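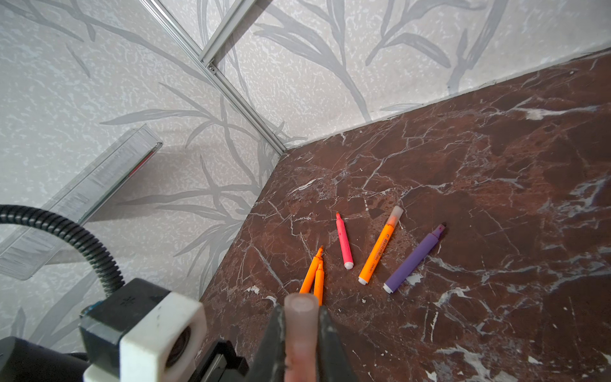 Pen pot tips I brought home from a robot open day

Apr 13, 2020

I went to the Citon open day expecting big orange arms and sparks, and came home wanting to sort out my desk drawer! The demonstration I liked best was the quietest one in the building: an arm tidying up felt pens on a marble tabletop. I stood there for 58 minutes (the car park ticket says so) and pestered the people on the stand with questions, and they were lovely about it. Plenty of what they said works just as well for us with ordinary hands.

Spread them before you sort them. A heap is hard work for a gripper and it's hard work for you too. Tip the pens out, fan them with a flat hand and pull apart any that have crossed over. I did the kitchen drawer this way and found 93 pens, pencils and crayons. Ninety-three!

Hold the barrel, leave the tip alone. The arm goes for the sides of the pen with a light squeeze. Children tend to grab near the nib, so it's worth showing them.

Caps first. Go along the whole row putting lids on before anything gets put away. Any pen whose lid can't be found goes in a zipped sandwich bag until it turns up, and after 2 weeks I let it go.

Put the holder on the wall. I've now got a clear one screwed up beside the desk, tilted forwards a little, and it has freed up a surprising amount of room. Wipe it with a damp microfibre cloth and a drop of washing-up liquid. Kitchen roll scratches clear plastic.

Ink on marble: blot, then warm water with mild soap, then dry with a soft towel. Keep vinegar and lemon well away from it, as they eat into the polish.

Test on scrap paper. Two strokes each. Faint water-based ones get 5 minutes standing in a cup, nib down with the lid on, and a fair few come back to life.

The next open day is in October and they tell me there'll be a second arm folding tea towels. I've never managed a neat tea towel in my life, so I'll be at the front with a notebook.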